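Keeping fruit: which tips are worth the bother

Every August the same advice comes round about making fruit last, and every August I try a bit more of it than I should. Most of it is harmless. A fair amount is made up to sell you a tub.

Start with the special storage boxes. I bought a Jollia one with a vent in the lid, and the oranges in it lasted exactly as long as the oranges in the salad drawer. If you already own one, fine, use it for onions. I wouldn't pay for another.

Washing everything in vinegar the minute you get home is the next favourite. For berries I can see a case, provided you dry them properly, which few people do. For anything with a thick peel I remain unconvinced. Rinse an orange before you grate the zest and leave it at that.
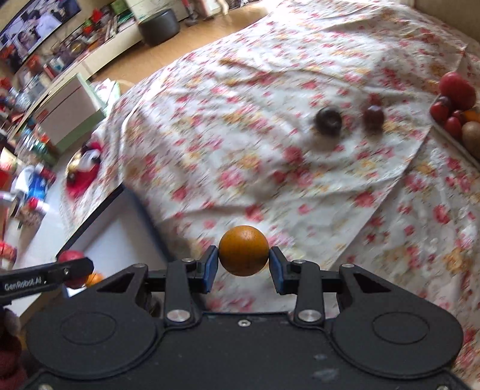 What does help is dull. Spread the fruit out on a clean cloth before you put it away and handle each piece. An old tablecloth or a bedspread due for the wash will do, flowery or plain. Anything with a soft patch goes in a bowl to be eaten today. Anything with mould goes out, and you check whatever was touching it.

Annick Huet swears you can judge a juicy orange by how fine the dimples are on the skin. I've had fine-skinned ones as dry as a flannel. Weight in the hand is a better bet, though it's still a bet.

Wrapping each one in newspaper: I tried it with 12 oranges and left another 12 bare in the same cold cupboard. After 10 days I couldn't have told you which were which. Perhaps over a whole winter it matters. Perhaps not.

Keep bananas and apples away from the rest if you want things to ripen slowly. That one I do believe.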